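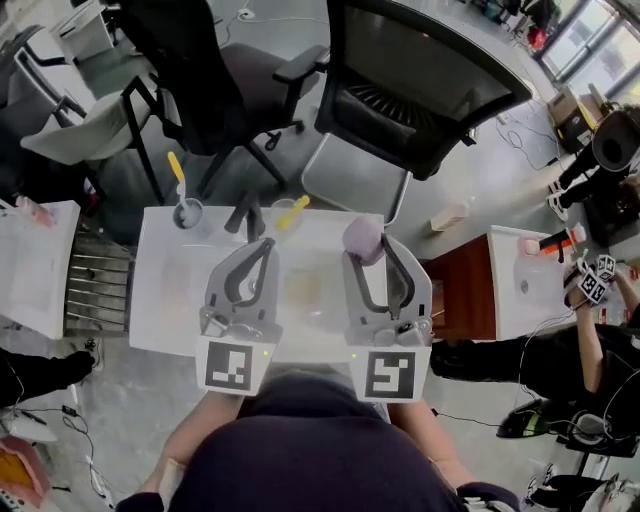

4.2 Matching the letting registers to the street plans

The letting registers for the Goncombe estate were kept by the town's housing office and list each tenancy by house number, rent and date of entry. They don't give a street name after the second volume, when the clerks began to use a plot number instead. The plot numbers were changed when the northern part of the estate was laid out again, so the same number can stand for two different houses. We therefore gave every house a label of our own, fixed to the building and to nothing else. The principle is the one seen in Figure 1, where the left and right grippers each carry their own black-and-white square marker on a white plate at the wrist end. A house keeps its label through any change of tenant, rent or plot number, and all later tables in this paper use the label.

Matching was done by hand. Each entry was read against the estate plan and against the rent books, which survive for six of the streets. Where the plan and the rent book agreed, the match was accepted. Where they did not, the entry was set aside and read again by a second member of the team. Most of the disputed entries came from corner houses, which had a door on one street and a rent collected on another. We placed these on the street where the rent was collected, as the housing office did in its own returns.

The Tindance registers were simpler to use. The estate was built in one stage by a private company, Humard, and let through a single office on the main road. The company kept its own street names throughout. Its registers also record where the applicant was living before, usually as a parish or a works address. The Goncombe clerks recorded this only when a family had been moved out of a clearance area, so the two sets can be compared only for those families.

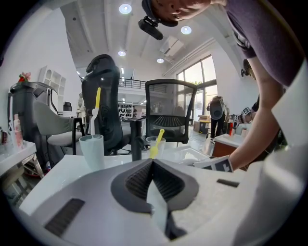
A further difficulty is the letter of recommendation. At Tindance an applicant needed a letter from an employer or from a sitting tenant, and the rule was printed on the back of the application form. No such rule was printed at Goncombe. However, the interview notes there often mention that an applicant was "known to" a tenant in the same street, and houses in the better streets were seldom let to anyone without a note of this kind. We treat the printed rule and the unprinted habit as separate variables. It would be easy to fold them together, but the first could be appealed against and the second could not.

Rents are given as weekly sums before rebate. Arrears were entered in the margin in pencil and are not complete, so we make no use of them except in section 6, where they help to date transfers from one street to another. A transfer was counted as a move within the estate only if the same household name appears at the new address within 30 days. This leaves out households that lodged elsewhere while waiting for a house, and our figures for movement between streets will be too low for that reason.

The registers name only the head of the household. Surnames were not used to infer where a family had come from. Spellings vary a good deal from one clerk to the next, and a name such as Đào is entered without its marks and in more than one form, sometimes on facing pages. Origin is taken from the previous address where there is one and is otherwise left blank. The share of blanks is higher on the three oldest streets at Goncombe, and results for those streets should be read with this in mind.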